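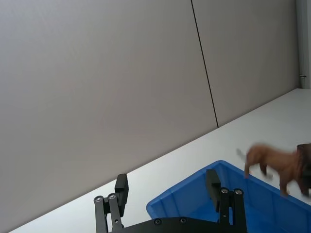 Brown animal at the blue bin, white table.

Tuesday, started 9:40

Picking up the tidy-away question again. Tahmineh wants one bin per kind of toy for the Pinto playroom sets, blue for animals, and she wants it settled before the Flanico order goes in. I still don't buy it. The argument so far is that blue bins looked good in Shirin's layout drawing. Well, most things look good in a layout drawing.

The order sheet says 289 bins. At that number I would like a better reason than a drawing.

What I wanted from this morning was whether a small figure put into a bin on its own is easy to find again. Selim says of course it is, it's brown on blue. Fine, against that blue the color does the work. But the sets don't ship with one animal and they don't ship with only brown ones. Put 20 in there and the color contrast stops meaning much, they lie on top of each other and you're digging. We said this in May and wrote it down and then apparently stopped reading what we wrote.

Also the walls. Arash calls the plastic see-through. I'd call it slightly translucent if I'm being generous, and that's with good light on a white table. From across a room or on a low shelf I doubt anyone would know what was inside without a label. So we need labels. So the color coding isn't saving us the labels, which was supposed to be half the point. Asked Arash about this, he said "it's a start." Start of what?

Figures don't stand up when they go in, they end up lying however they land. Doesn't matter for storage. Does matter for Shirin's idea of a photo card on the front with the animal standing nicely in profile, as a child would be matching a standing animal to something on its side with its legs out. Maybe they can do that. I'd want to see it tried with someone under five before we print anything.
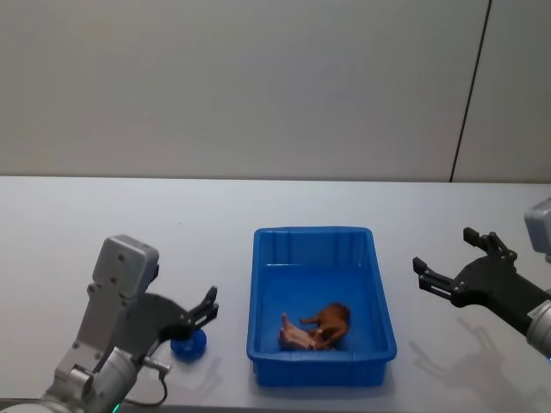 53

Animal on its side toward the front half of the bin, long side of the bin running away from you. Ribs on the inner back wall. Sepehr thinks ribs like that will catch small feet and tails when you tip everything out. Possible. He hasn't shown it, and I didn't see it, so it goes down as an opinion.

The small round blue piece out on the table is a better argument than anything I've written above. Cap, lid, whatever we end up calling it. By the color rule it goes in the blue bin. By the kind rule it isn't an animal and doesn't. Asked three people where it belongs and got three answers, one of them "the drawer." If the four of us can't agree on one round thing I don't see a roomful of kids doing it at pickup time.

Tahmineh's reply when I brought this up: odds and ends get their own box. Every scheme I've worked with had an odds and ends box, and by the end of the first month it was the only one in use. The Besberg room went that way. She says Besberg was different because the shelves were too high. Could be! I wasn't measuring shelves.

To be fair to the bin itself:
- rounded corners, good
- raised lip, should give you something to hold
- sides taper in toward the bottom, so I'd expect them to nest, but check with several before claiming it
- front wall reads darker than the rest, a pale label would show up there

None of that settles whether we want color by kind.

To do
Mixed load, all the animals in at once, then ask for one by name. Selim to time it.
Same again with the bin on the low shelf.
Get the Beleck quote. Sepehr had 997 for the lot, I can't tell if that includes the label holders and neither can he.
Decide where the round blue thing goes. Tahmineh decides, I'm out.

11:15, stopped for the delivery. Haven't changed my mind.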